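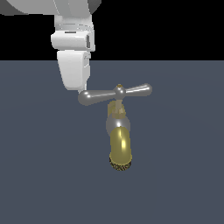 Nindside, January

Review: Tetgate 2, a demonstration recorder for simulated arms

Tetgate records examples of an arm doing a task in simulation and writes them out for training a policy. It ships with a set of household fixtures, and I spent most of my time on the faucet, a cross handle with a lever on each side. Version 2 adds contact labels, a new replay tool and a scripted operator. I used all three.

Installation took 20 minutes on a desktop machine. The faucet task loads with a plain gray surface and a black background, no sink and no wall. I would have liked an option for clutter, but a bare setup makes faults in the data easy to spot.

Recording works in two modes. In manual mode the operator drives the fingertip with a handheld controller and ends each episode with a button. In scripted mode the arm follows waypoints with noise added at each one. Manual episodes are slower to collect and vary more in approach angle. Scripted episodes are quick, and their approaches look alike unless the noise is turned well above the default.

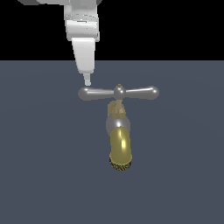 The contact labels are the best part of the release. Every step carries a flag for whether the finger touches the lever, plus the contact point in the handle's own coordinates. A gap of a few millimeters between finger and metal is hard to judge from one camera, and in version 1 I had to work it out from joint torques. Now I filter on the flag and drop episodes where the finger never arrives.

My set came to 2,776 episodes, of which 300 were manual. Export to the Prinance format went through without errors. Export to Oberholzer dropped the contact point and kept only the flag, with no warning in the log. Renji Sugawara, who maintains our training code, found the missing column on a Wednesday after a run had already started.

Replay is accurate on the machine that made the recording. On a second machine with a different graphics card, the arm followed the same path but the handle angle drifted late in long episodes. The manual mentions this in a footnote — set the physics step to fixed before recording, as it can't be changed afterward.

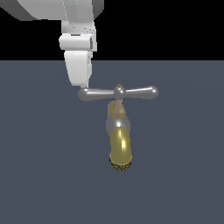
Does the scripted mode replace manual recording?
For a first policy it can. I would still record a manual share, as the scripted operator never corrects a missed push, and a policy trained only on its episodes has no example of recovering from one.

Smaller complaints: the episode browser sorts by file name only, and deleting an episode does not renumber the rest. Camera position is stored once per session, so moving the view between episodes means starting a new session and merging later. The merge tool is command line only and works well.

I am keeping Tetgate for single-contact tasks such as levers and buttons. Anyone exporting to Oberholzer should check the columns before training and wait for a fix if the contact point matters.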